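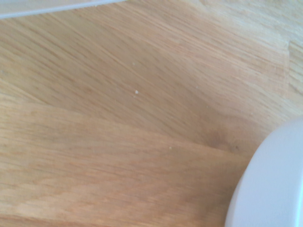

Search questions and answers Go

Can a robot arm clear up a kitchen counter after breakfast yet?

Asked in Home and Kitchen

My mother lives by herself in Starkcombe and her hands are bad with arthritis. She can get around the house fine. What she struggles with is picking things up, carrying them a short way and putting them down again, and wiping. Breakfast is the worst. By the time she has poured cereal and made tea there are cups and bowls out and crumbs on the counter, and most days it stays that way until I come by in the evening.

My son has been showing me videos of robot arms doing kitchen work. Some of them look very good. I know videos are chosen to look good, so I would like to hear from people who have used one or worked near one. I'm not looking for a machine that cooks. I want to know if one can do the following on an ordinary counter, with ordinary dishes that don't match:

Move cups and bowls from the counter to beside the sink.
Tip leftover cereal out of a bowl into a bin.
Pick up or wipe crumbs.

She has a wood counter, if that makes a difference. My budget is $2000, and I could stretch it a little if the thing did the job. I don't mind spending a weekend setting it up, but I can't be there every morning to start it.

Ghazala Gilani

2 answers

Answer 1

No, not for that money and not with nobody there.

I did two years of evening work at a shared workshop in Plalleck where we had an arm set up at a kitchen counter, and breakfast things were most of what we gave it. I'll take your three jobs in order.

Moving cups and bowls. This is the closest to working. An arm with a plain two-finger gripper can pick up a mug by the rim or the handle if it can see it properly and there is space for the fingers to get in. Mixed dishes are harder than a matching set. A wide bowl gets pinched on one side and tilts. Clear glasses are bad because the camera looks through them at whatever is behind. We ran 30 pickups of one mug in a row and it dropped or missed it four times. That was a good day, with the mug out in the open. Put the same mug up against three others and it did much worse, because the fingers knocked its neighbors.

Tipping out cereal. Tipping is fine if the grip is good. The trouble is the last few pieces, which stick to the bottom if there was milk. A person gives the bowl a tap or uses a finger. We never got a reliable tap.

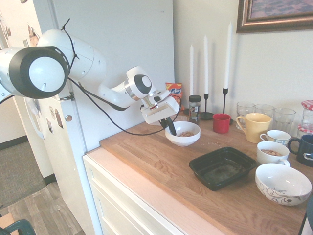
Going into the bowl after the pieces one at a time is the other way to do it, and it is slow. The fingers have to come down at a steep angle to clear the rim, and then they push a piece up the side as often as they close on it. Flat flakes are worse than round or chunky cereal. A light bowl also slides when you push on the inside of it. We put a damp cloth under ours and that helped more than any change to the software.

Crumbs. Your wood counter does matter here. Butcher block has grain lines and seams and the odd knot, and from close up a small dark mark in the wood looks a lot like something you could pick up. Ours would go down on a knot, close on nothing, come back up and try it again. White crumbs on tan wood it found quite well. Pale brown ones it mostly left. I would not use a gripper for crumbs at all. A cloth held in the gripper and dragged toward the edge gets most of them, but you have to clear the counter first, so you are back at job one.

As for cost, $2000 will get you a small hobby arm. They can lift a light cup. I would not trust one with a full mug or a heavy bowl. The bigger arms that can manage a stack of dishes cost many times that, and then there is the stand, the camera and somebody to fix it. They also take up room. Ours could reach most of the counter but it was always in the way of the refrigerator door.

The part that would stop me is safety. Your mother would be standing next to it. The arm we had would stop if it bumped something, but it did not always stop before the bump. For someone who is steady on her feet that's a nuisance. I don't know how steady she is.

If your son wants one to learn on, that's different, and I'd say go ahead. Just don't plan her mornings on it.

Deepak Kashyap

Answer 2

get a robot vacuum for the floor and a tray with handles for the table. my aunt has both. everything goes on the tray and she slides it along the counter to the sink, no lifting. tray was 20 dollars. the vacuum gets the crumbs if she just brushes them off onto the floor. also look at the Cheema mugs, they have two handles and are easier to hold

Comments

Ghazala Gilani: Thank you both. Deepak, the part about the wood is useful, I would not have thought of it. Her counter has a lot of dark knots. She is steady enough but she doesn't always look where she is going.

marrow_lane: I pack orders at Flanuvbridge and we have two arms on the line. They are good with boxes because every box is the same. When a bag comes through half full they stop and a light comes on and one of us walks over. That is in a building made for them. I think a kitchen is a long way off.

Deepak Kashyap: Same thing we found. It's the walking over that people leave out of the cost. In a home there has to be somebody to do it.

tbfield: What about the ones where a person steers the arm from another place? I read you can do that over the internet.

Deepak Kashyap: You can, and it works better than letting it run by itself. It is slow though. Clearing one counter took me 30 minutes from the next room the first time I tried, and I could see the arm through the doorway. You would also be paying for someone's time, and at that point a morning helper is cheaper and can make the tea.

Ghazala Gilani: I had not thought of a helper just for mornings. Does anyone know what an hour a day costs near Starkcombe?

pella: Try asking at the library desk, they keep a list. Mine came from there in December and she does 8 to 9.

marrow_lane: Second the tray idea. Get one with a rubber bottom if there are glasses going on it, but then it won't slide. Depends which you need more.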